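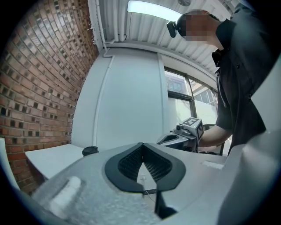 Hettie Marwood

My sister-in-law wants to know if she should hold off replacing her dishwasher until "the robots are out". I said I'd write her a proper answer and it has become a thread, sorry. Kettle on.

Short version: buy the dishwasher. It is a robot, more or less, and a very good one. It does one job inside a box that was built for that job, and you do the awkward bit, which is the loading and unloading.

The awkward bit is what I find so interesting. Washing was sorted decades ago. Picking up a wet spoon that has slid under a saucepan lid – that's still yours and mine, I'm afraid.

Look at a small black lid or cap standing by itself on a white tabletop. You or I would have it in our fingers before we'd finished our sentence. For a gripper there's a surprising amount to get right: where it is, how high to come in, when to close, how hard, and what to do if it tips over instead.

And that's the kind version, mind you, with a clear bit of table and a lid that contrasts nicely with it. Put the same lid in my kitchen drawer with the birthday candles and the takeaway menus and I wouldn't fancy the machine's chances at all. I don't fancy mine some mornings.

I've got very fond of hand-held grippers, where a person takes hold of the thing and does the picking up with it. You keep your own arm, your own eyes and your own good sense, and swap only the fingers. If you ever get the chance, do have a go! You find out within a minute how much of tidying up is done by the side of your little finger.

I tried one at an open afternoon in Fulbridge back in December. They had a tray of odds and ends and you were meant to move 10 of them into a bowl. I was doing beautifully until I met a rubber washer lying flat. I chased that washer round the tray like a child after a pea.

The two teenagers next to me were far better at it and very gracious, and one of them showed me that you can drag a flat thing to the rim and pinch it as it hangs over. Lovely trick. I do it with coins on the counter every day of my life and it hadn't occurred to me.

So, where are we, room by room? My own opinions, from a nosy person who used to run a shop and now reads too much about this.

Floors: yes, mostly. Ours is called Parisi (long story, involving a holiday) and he does the hall and the front room very nicely provided I've picked up first. I've noticed that I now tidy for the robot the way my mother tidied for the cleaner.

Stairs: Parisi stands at the top and thinks about it.

Laundry: the machine washes and the machine dries. Then there's the heap. I've watched plenty of videos of robots folding towels and I'm always charmed, but a towel is a rectangle with good manners. I'd like to see one meet a fitted sheet, or a child's cardigan with one sleeve inside out.

Kitchen surfaces: wiping is closer than you'd think, I reckon. It's the clearing beforehand that's hard. Every object is a little question – is this rubbish, is this somebody's, does it live here, will they be cross?

Shop floor: I had a gift and stationery shop for years, so this is the part I have feelings about. Moving full boxes from the back to the front, certainly, on a flat floor with wide aisles. Facing up the greetings cards after a wet school-holiday afternoon, no. Not in my shop, with envelopes in the wrong slots from top to bottom.

Somebody will say "but what if it gets it right 80 times out of 100?" and I do see that's impressive. I'd be thrilled, as a spectator. As the shopkeeper I'd be picking up the other 20 mugs in pieces and wondering whether I'd saved any time at all.

Somebody else will say I'm being gloomy and I promise I'm not! I think people who spend their days patiently picking up small things with a gripper and putting them down again are doing something worthwhile. It looks dull from the doorway. So does piano practice.

I also suspect the first really useful home helper won't look like a butler. It'll be some plain grey thing that does 2 jobs and lives in a cupboard. If one of them is emptying the cutlery basket I shall weep with gratitude.

To the person asking in the replies: no, I haven't seen the Zutero one, so I can't say if it's any good. If you've had one at home for more than a week please tell me what it does with socks.

Right, sister-in-law has read this far and replied "so do I get the dishwasher or not". Get the dishwasher. Get the one with the cutlery tray at the top, and measure the gap first.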